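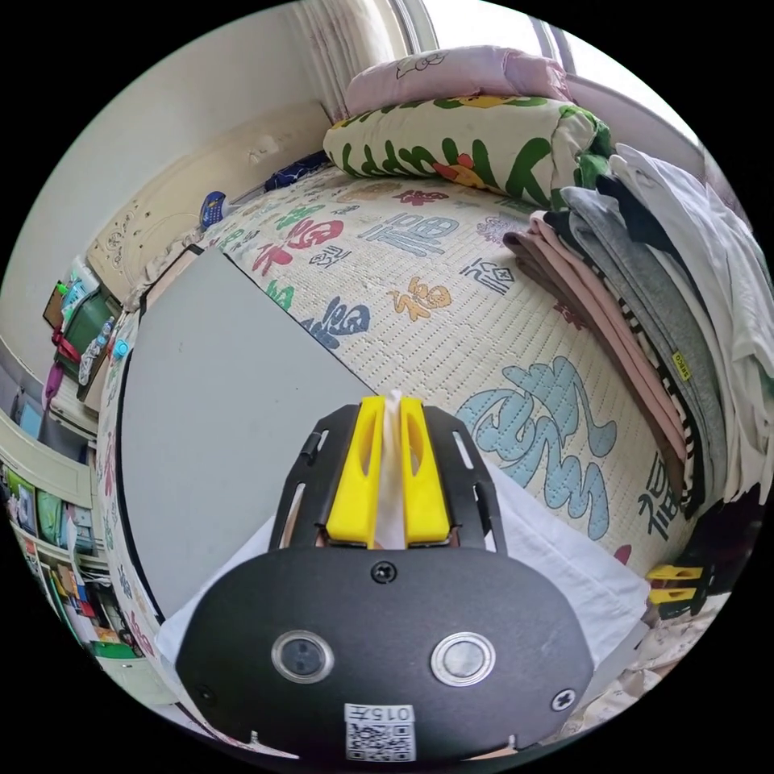

Bed with a woven mat, printed with 福 characters in several colors.

Speaker notes: Sleeping through a hot summer
Florence Lavoie, Parnon Library evening talk

Last updated: October

Start with the room. Ask who has a bedroom on the top floor. Wait for hands.

Main point for the first part: the bed holds heat. A thick foam mattress warms up under you and stays warm. A woven mat on top lets some air move under the body. My grandmother in Doucette used one from June on and put it away when school started.

Windows next. Close them and pull the shades by 8 in the morning if the sun hits that side. Open them again once it is cooler outside than in. People get this backward. Mention the Ostero apartments, where the west bedrooms were still hot at midnight.
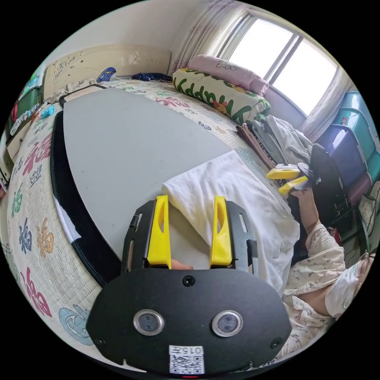 Fans. A fan in the window facing out will pull cooler air in from the other side of the home, as long as a window is open over there. Leave the bedroom door open too. Skip the bowl of ice unless somebody asks.

Sheets: cotton or linen, plain weave. Thread count over 1000 is mostly a selling point and the weave is often tight. Wash before first use. Pass the two samples around here, start at the left.

SLOW DOWN. I rushed this part in Brarkari.

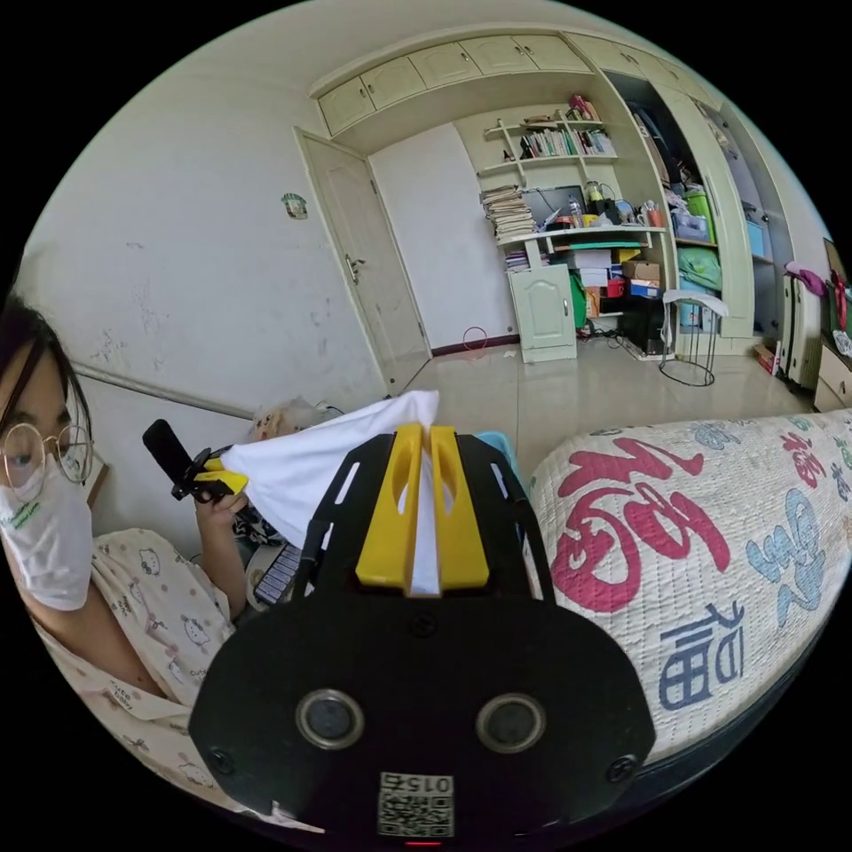 Evening routine. Lukewarm shower, not cold. Light supper. No oven after 4 if you can help it. Keep water by the bed.

Who needs extra care: babies, older people, anyone on medicine that affects sweating. Tell them to ask their doctor or pharmacist.

Questions, then hand out the sheet. Bring 100 copies.

Shares: 8
Comments: 4

This site uses cookies. Accept | Settings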